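Ticket: scheduled backup job fails at 60 percent, archive volume drops off
Site: Clinbridge, records office
Opened by: Gebremedhin Yilma
Assigned to: Emilian Nistor
Status: Resolved, monitoring through end of February

Initial report (G. Yilma)
The nightly job on the archive desktop has failed three nights in a row. It starts on time, copies normally, then stops with "destination path not available." The archive volume is gone from the file manager until the machine is restarted. After a restart it comes back and all files open. No changes on our side that I know of.

Attachments (4):

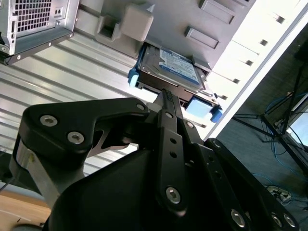
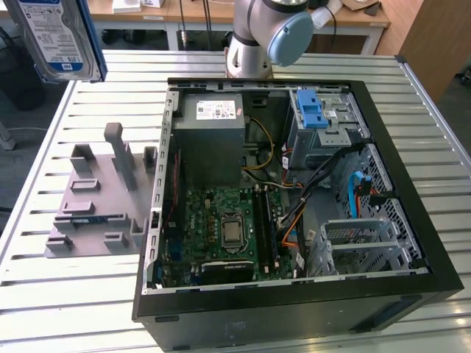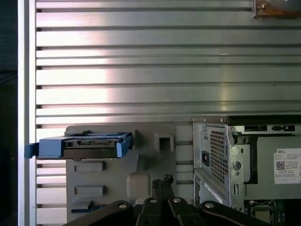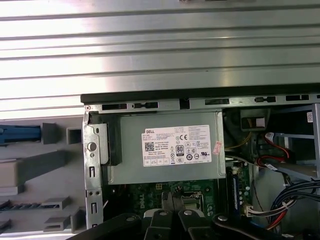
In order: 3.5-inch drive in its bay; tower on its side, panel off; blue caddy on the gray plate; power supply label.

Update 1 (E. Nistor)
Pulled the job log and the system event log. The job log shows the last good write at 2:12 a.m., then retries until timeout. The system log has no disk errors before that time. It does have an entry for the volume going offline in the same minute. Bad sectors normally leave a trail of read or write errors first, so a failing disk is not the first suspect.

Asked user to confirm:
- whether the volume ever drops during the day
- whether anyone is logged in when the job runs
- free space on the destination

Reply (G. Yilma)
Never during the day. Nobody is logged in overnight. Free space is fine, less than half used. I ran the job by hand after lunch and it finished.

Update 2 (E. Nistor)
Manual run completes, scheduled run does not. Same job file, same account, same destination. Differences are time of day and user session.

Ran the short and long drive self-tests. Both passed. Reallocated and pending sector counts are zero. File system check on the archive volume returned clean. Checked the data and power connectors at the drive by hand and reseated both. Left the scheduled job enabled to see if reseating made a difference.

Update 3 (E. Nistor)
Failed again overnight, same error, same point in the job. Cabling ruled out for now.

Reviewed the power plan. Disk sleep is set to "never" for the logged-in user. The default plan used at the sign-in screen is a separate profile and still has the disk set to sleep after 12 minutes idle. The job has a long verify step where it reads only from the source and does not touch the archive drive. On this data set the verify step runs longer than 12 minutes. The drive sleeps, the job asks for it, and the encryption tool (Kiss, version 3) does not wait for it to spin up. It marks the volume as removed and locks it. A restart unlocks it again, which matches the report.

Reproduced at 4 p.m. by signing out and starting the job remotely. Volume dropped during the first write after verify.

Reply (G. Yilma)
We moved from Ekside to Kiss last month. I did not connect the two because the first couple of weeks were fine.

Update 4 (E. Nistor)
The archive was smaller then. The verify step would have finished before the idle timer ran out. Demell added their scanned files to the source folder after the changeover, and the step got longer.

Changes made:
1. Default power plan: disk sleep set to "never."
2. Kiss: "lock volume on device sleep" turned off. "Lock on restart" left on.
3. Wake timeout in Kiss raised from 2 seconds to 60 seconds.
4. Job: one retry added after verify.

Item 1 alone should fix it. Items 2 and 3 are there in case an update resets the power plan. Item 4 can come out later.

Repeated the signed-out test. Job finished, volume stayed online. Then turned disk sleep back on for one run to test items 2 and 3 separately. Drive slept, woke, and the job continued after a short pause. Disk sleep set back to "never."

Reply (G. Yilma)
Last night's run finished with no errors. Do I need to redo the nights that failed?

Update 5 (E. Nistor)
No. The job is incremental and picked up everything missed. Compared file counts on source and archive and they match. Restored one folder of Demell scans to a temporary location and opened several files without trouble. Temporary copy deleted.

Open item: the failure email went to the old Ekside alert mailbox. Address corrected in the job settings and test message sent. Please reply here when it arrives.

Reply (G. Yilma)
Test message received.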